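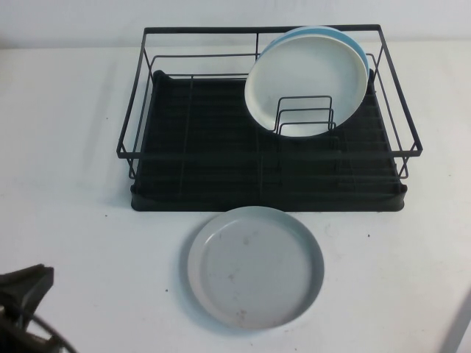 Abb. 4: Arbeitsplatz für die Aufgabe „Teller einräumen“, zwei Teller im Gestell, der graue Teller auf dem Tisch

4.3 Aufgabe vorführen mit der Fernsteuerung

In diesem Abschnitt führen Sie dem Roboter die Aufgabe mit dem Handgriff vor. Das Führen des Armes von Hand ist in Abschnitt 4.4 beschrieben. Beide Arten dürfen nicht in demselben Datensatz gemischt werden.

Vorbereitung

1. Stellen Sie das Abtropfgestell mit der Abtropfschale hinten auf den Tisch. Die Vorderkante der Schale muss ganz aufliegen.
2. Stellen Sie den weißen und den hellblauen Teller in den Drahthalter in der rechten Hälfte. Der hellblaue Teller steht hinten. Die linke Hälfte bleibt frei.
3. Legen Sie den grauen Teller mit der Oberseite nach oben vor das Gestell. Zwischen Teller und Schale bleibt ein kleiner Abstand.
4. Kontrollieren Sie im Programm Dotel das Bild der festen Kamera. Das Gestell und der graue Teller müssen vollständig zu sehen sein.

Hinweis: Leichte Flecken auf dem grauen Teller stören die Aufnahme nicht. Der Teller muss aber trocken sein, sonst rutscht er zwischen den Fingern.

Vorführung aufnehmen

5. Fahren Sie den Arm in die Ruhestellung und öffnen Sie den Greifer.
6. Drücken Sie am Handgriff die Taste START und warten Sie auf den Signalton.
7. Fahren Sie den Greifer langsam an den Rand des grauen Tellers. Ein Finger muss unter den Rand kommen. Wenn der Teller dabei wegrutscht, brechen Sie ab und beginnen Sie wieder bei Schritt 3.
8. Schließen Sie den Greifer und heben Sie den Teller senkrecht an.
9. Drehen Sie den Teller erst über dem Tisch in die aufrechte Lage, nicht über dem Gestell.
10. Führen Sie den Teller von oben in die freie linke Hälfte. Lassen Sie ihn erst los, wenn er am Draht anliegt.
11. Fahren Sie nach oben heraus und drücken Sie STOPP.

Eine Vorführung darf höchstens 60 Sekunden dauern. Längere Aufnahmen werden von Dotel beim Speichern verworfen.

VORSICHT: Der Arm folgt dem Handgriff ohne Verzögerung. Greifen Sie während der Aufnahme nicht in den Arbeitsbereich, auch nicht zum Zurechtrücken eines Tellers.

VORSICHT: Das Kabel am Greifer darf nicht am Gestell hängen bleiben. Nach jeweils 6 Vorführungen ist der Sitz des Kabels zu prüfen.

Speichern und Bewerten

12. Wählen Sie „gültig“ oder „ungültig“. Eine Vorführung mit Anstoßen an die stehenden Teller ist ungültig, auch wenn der Teller am Ende richtig steht.
13. Tragen Sie Ihr Kürzel ein und bestätigen Sie.

Für das Training sind mindestens 1.000 gültige Vorführungen nötig. Am Standort Clundach arbeiten wir mit 3.000.

Fragen zum Handgriff beantwortet Harpreet Charbonneau, Fragen zu Dotel bitte an Eduardo Azevedo.

Stand: 20. Juli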